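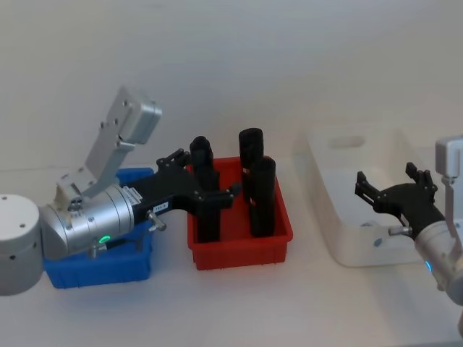 Home | Notes | Opinion | Contact

Leave the Bins Where They Are
October 30, 2021 – by the editor of Stuseo Notes

When a two-arm cell begins to miss its picks, most people open the program first. I think this is a mistake. I look after such a cell at Worstead, and in my experience the program is very seldom guilty. The guilty one is the table.

Our cell sorts black cylinders between plastic bins. In December we lost 39 picks in one shift, and two of us spent the night changing grip force and approach height. In the morning I put a ruler on the table. The red bin stood 34 millimeters from its place, moved by a cleaning cloth. I pushed it back and the cell worked as before.

Since then I defend a simple order of work. First the bins, then the thumbscrews on both grippers, then the fingers, and only after this the code. The Brekke manual puts the code on its first page, and I respectfully disagree.

Some colleagues want to screw the bins down. I am against it – a fixed bin is hard to clean, and people stop looking at it. A pencil line on the table is enough, if somebody checks it every morning.

Last updated by Stuseo Notes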